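Clernamitz users list – archive
Posted Monday by Lewis Dunbar

Subject: Re: Left gripper fault 33 during cloth pickup

> We see fault 33 on the left side at Bosdale as well, always on
> soft goods. Have you ruled out the force threshold? Ours went
> away when we raised it. Also, which build are you running?

Build 2276 on both arms. I did try the threshold and it made no difference here, so I don't believe we have the same cause.

The task is picking a red cloth off the sofa and folding it on the seat. The fault comes up on the left gripper after it has closed, never on approach. The driver drops torque, the fingers relax and the cloth goes wherever it likes. The right arm then carries on as if the handover were still coming, and that second part worries me more than the first.

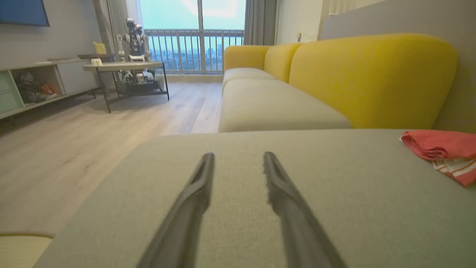
I went through the log from the last failed run. The left gripper stops reporting position at cycle 603 and the controller keeps using the stale value for 2 seconds before it raises anything. During that time the arm is still moving. With a cloth that costs us nothing, but I would not want a hand near it.

What I have checked so far: supply voltage at the wrist under load, connector seating at both ends, and finger calibration. All fine. Swapping the left and right grippers left the fault on the left side, which clears the gripper itself and points at the arm or its wiring. 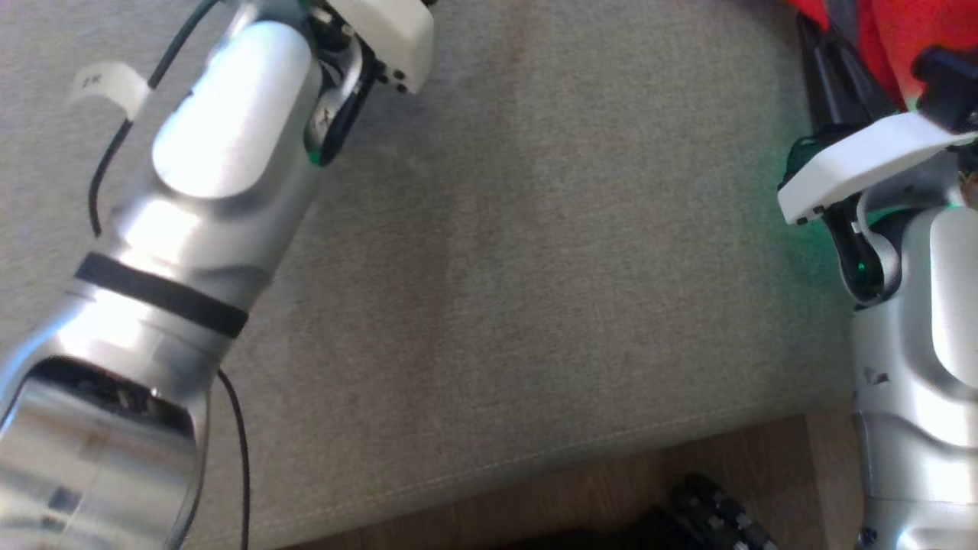
Cable routing is my main suspect. The original Jomham clips came off when we changed the covers and I never refitted them. The black cable with the white tag now bends in a loose curve beside the left arm, and there is another length lying over the seat fabric. If either one gets dragged when the elbow swings out, the strain ends up at a connector. I can sometimes bring the fault on by tugging the cable by hand with the arm parked, though not often enough to call it proof.

The status lights are no help. They stay green right through the dropout, so please don't rely on them as a sign that the gripper is under control. I would call that a defect in its own right and will file it separately.

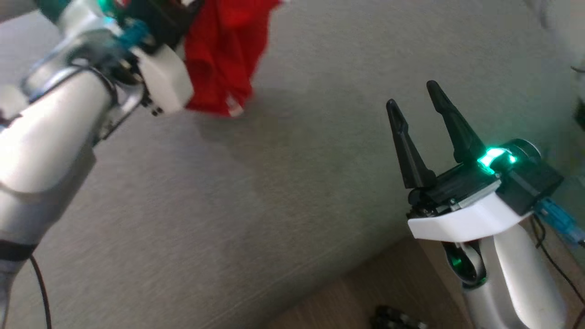 Left gripper holding the cloth over the seat, right gripper open.

For now I have cut the lift speed in half and set the right arm to stop on any missed position report from the left. Anyone running two arms on this build should do the same, and keep people out of reach until the arms are disabled at the main switch.

Two questions for the list. Has anyone changed the stale data timeout without upsetting the handover planner? And does the Na bridge log dropped packets per joint, or only per arm?

Lewis

We use cookies to remember your list settings. Accept | Manage
Contact the list owner | Back to top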